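Trial diary, Pernwood bench, February, late

Got in at half past seven and had the Festby kit running before Murray Maihi had finished his toast. It's the two-arm bundle from Sutcliffe, on loan to us until the end of the month, after which we either pay for it or box it up. Masanobu Aoki wants a yes or no from me and he wants it in writing, so I'm trying to keep this diary up every evening.

Setup was easier than the last time. Both arms came up on the second try. The first try failed on a cable I'd left in the wrong port, so I can't hold that against Sutcliffe. The calibration routine still makes you go through every joint again if you skip one, and it doesn't tell you which one you skipped. I've written to their support desk about it and had a polite reply that didn't answer the question.

The grippers are the part of the kit I like best. The fingers are blue plastic with a ribbed, ladder-like row of cells along them, and they're a straight swap for the old Eder ones we had on the bench last year. Changing a pair takes me two minutes with the small hex key. The Eder set took most of a morning and some swearing.

Spent the day on cups and the ball. It's the task in the back of the Sutcliffe handbook and it's a fair one for a small bench like ours. I kept to the pink, blue and green cups and left the height of the table alone. Saved these off the wrist cameras before I shut down.

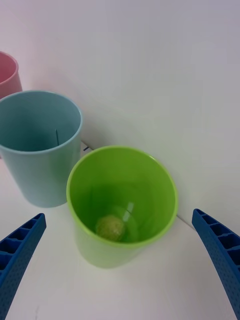
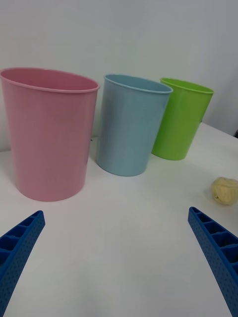
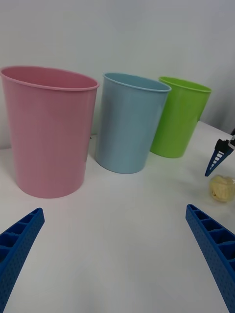
Wrist camera views, cups and ball task. Ball in the green cup in the first one.

The logger has us at 743 episodes since the kit arrived, 131 of them from today. That's a good day by our standards. The software saves each one without being asked and the playback is quick, even on Murray's old laptop. Labelling is slower. You have to open every episode to change its name, and I gave up on that at three o'clock and went for a walk — colder out than I'd dressed for.

Murray drove the arms after lunch. He's smoother than me on the leader handles but he grips too hard, and he complained about his thumb. The handles are a bit small for him. I'd ask Sutcliffe whether they do a larger size before we signed anything.

Masanobu rang at four about the price. The service plan is extra and covers the motors but not the fingers, and he thinks that's the wrong way round. I told him I'd sooner pay for fingers than motors. He said he'd think about it.

Leaning yes for now. Tomorrow I'll redo the calibration from scratch and time it properly, then try the labelling in one go with the radio on. Need to buy hex keys, and more coffee for the bench.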